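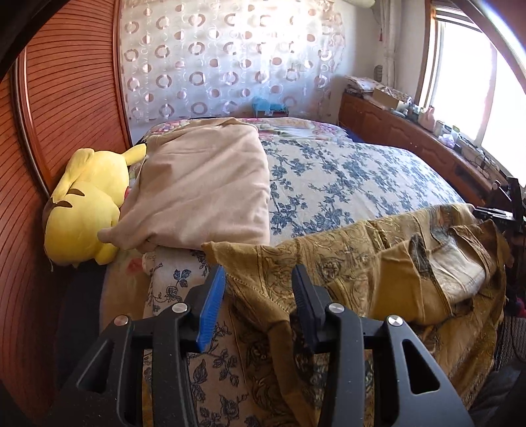 Been meaning to do a thread on house rules for handheld gripper work in people's homes, as I've spent most of April rewriting ours. Bedrooms and laundry mainly. If you do kitchens, some of it will carry over and some of it won't. Kettle on, it's a long one.

Background for new followers: I do home sessions for Kaveletti. You go in with a gripper in each hand, do ordinary household stuff, the recordings go off to the people who train robots to do the same. My bit is partly the doing and partly the "how are we supposed to do this" document, which I inherited.

What I inherited was the old Dulta handbook. 178 rules! In one numbered list! Rule 2 was about parking. I have nothing against parking but I do think "ask before you touch anything" should come higher up than "use the visitor bay".

So the new one has 20. It took ages to get it down to that and I'm still cross about a couple I lost. I won't go through them all, just the ones people keep asking me about, and the ones we argued over.

First one. Consent is per room and per item. A yes to the bedroom isn't a yes to the wardrobe, and a yes to the wardrobe isn't a yes to the drawer. We used to get one signature at the front door and off we'd go, and looking back I really don't like it.

Practical version: walk round with the householder before any kit comes out of the bag. They point, you write. Anything not pointed at stays where it is. If you find yourself thinking "oh they won't mind", go and ask, they're usually only in the next room.

And they can change their mind halfway through. The rule says you stop at the end of the fold you're on, not the end of the session. I wanted "stop at once" but Aarne Rautiainen pointed out that dropping a heavy bedspread half off a bed onto someone's bits and bobs isn't great either. Fair. One fold.

Next: don't tidy. This is the rule new people hate most. You walk into a lived-in room and your hands want to straighten everything. Leave it! Toys on the bed, bags on boxes, cables along the ledge, leave the lot unless it's a hazard or it's private.

The whole reason for going into real homes is that real homes look like real homes. A robot that has only ever met a bare mattress and one white sheet is going to have a dreadful time with four layers of florals that all overlap. (So do I, to be fair. Pattern on pattern is hard on the eyes by mid-afternoon.)

Private is different from messy, though, and the rule spells it out. Letters, prescriptions, bank stuff, anything with a name and address, framed photos of people. Those get moved out of view by the householder. By them, please, we don't pick up their post.

Screens off as well. Laptops, tablets, that little display on the smart speaker. And look for mirrors! A sliding wardrobe with a mirror on it will show you the whole room, including the person who said they didn't want to be in it.

Hazards. Scissors, pins, glass on a ledge, a hot iron (yes), anything on the floor that you'd step on while walking backwards with a bedspread held out in front of you. You will walk backwards. Do a lap of the bed first with empty hands and see what your heels find.

OK, cloth. This got its own section because it's most of what I do and because the Dulta handbook had one line on it, which was "handle fabrics with care". Thanks Dulta.

Fringe, beading, metallic thread, anything knitted loosely: check with the owner, then test a corner. Close the jaws on it gently, let go, look at it. If there's a pull or a mark you've found out on one corner and you can stop there. Pads get wiped before every house. Not every week, every house.

Take hold a bit in from the edge if there's fringe. The fringe itself is the worst possible thing to hold and it's always the bit that's closest. I've snagged one, it was my own, I was still upset.
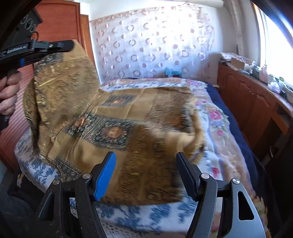 Lifting a big piece: one hand picks it up and the other keeps its jaws open and waits until there's something sensible to take. That's in the rules in nearly those words. People go in with both at once and get two fistfuls of the middle, and then you're just sort of wrestling it.

Speed. We say "the speed you'd go if somebody was teaching you". Not slow motion! Slow motion is its own problem, you get these eerie floaty movements that no one has ever made at home. But flinging a bedspread out like you're in a hotel advert means the cloth is a blur and the far edge is sweeping things off the dresser.

If you fumble, carry on. Pick it up again the way you'd pick it up any other day. We used to chuck the whole take for one dropped corner, and the document now says keep it and mark it as a fumble. Recovering from a drop is a skill as well. The only drops we bin are the ones where something got broken or somebody got a fright.

The opposite rule goes with it: never fumble on purpose. Somebody on another team was doing staged drops for variety and you could tell a mile off, they looked like a footballer going down in the box.

Breaks! Hands first. No session block longer than forty minutes, then put both grippers down, and I mean down on a surface, not hanging off your wrists while you check your phone. The thumb is what goes. If your thumb aches at lunch, you're done for the day and you're paid for the day.

That last bit was the longest argument of the lot. I'd like it noted that I won it.

Kit goes on the floor or on your own mat, never on the furniture without asking. It's black and hard and has corners, and people are fond of their furniture. Same for stands and cases. If you need to put something next to the bed, ask where.

Never leave a gripper where a child can reach it, even for a minute, even switched off. They look like toys. They look like the BEST toys. The jaws don't know what a finger is.

Pets out of the room, door shut, and tell the household why so it doesn't sound like you just don't like the dog. You're allowed to say hello to the dog before and after. I put that in the draft as a joke and it survived review, so it's policy.

Notes. We log in Plirari, one entry per item of cloth, and the rule is you write what it is in the words the family uses. If they call it the good shawl, it goes down as the good shawl, with a plain description after it. Saves so much muddle when you go back and ask "can we do the good shawl again".

What you don't log: where in the house it's kept, what it's worth, who gave it to them, what somebody said about their sister while you were folding. You hear all sorts on this job. None of it goes in the notes box.

Putting back. Take one photo of the bed before you start, and put things back to match it, including if it was a heap. Don't leave it hotel-neat unless they ask. I used to think a nicely made bed was a kind little extra, and then a lady told me she'd spent the evening looking for her phone charger because I'd "helped".

Then show the householder the room, and wait for them to say it's fine. Don't ask "all good?" with your coat on. Everyone says yes to a person with their coat on.

The Seidel lot have a version of this where the household gets to watch the recordings back before anything leaves the building. We don't have that yet, we give them a few days to ask for bits to be removed. I think theirs is better. It's slower and it's a pain to arrange and I think it's better, and I've said so in the comments on our own document, so I may as well say it on here.

Still missing from ours, off the top of my head: what to do about phone calls on speaker in the next room, anything sensible on shared houses where one person says yes and the others are at work, and the weight limit for wet washing. I've got a number in mind for the last one but I want to try it with a soaked double duvet cover first.

Also lighting. Everybody asks me about lighting. Big bright window, sheer curtain, half the view gone to white. At the moment the rule is leave the curtains as the family has them and make a note of it. The people doing the training keep changing their minds about that, so I've written it in pencil, as it were.

If you work somewhere with a rule I haven't got, send it over, especially if you do shared houses. I'm doing the next edit after tea and I've got room for exactly one more before Aarne starts on about how it was supposed to stay at 20.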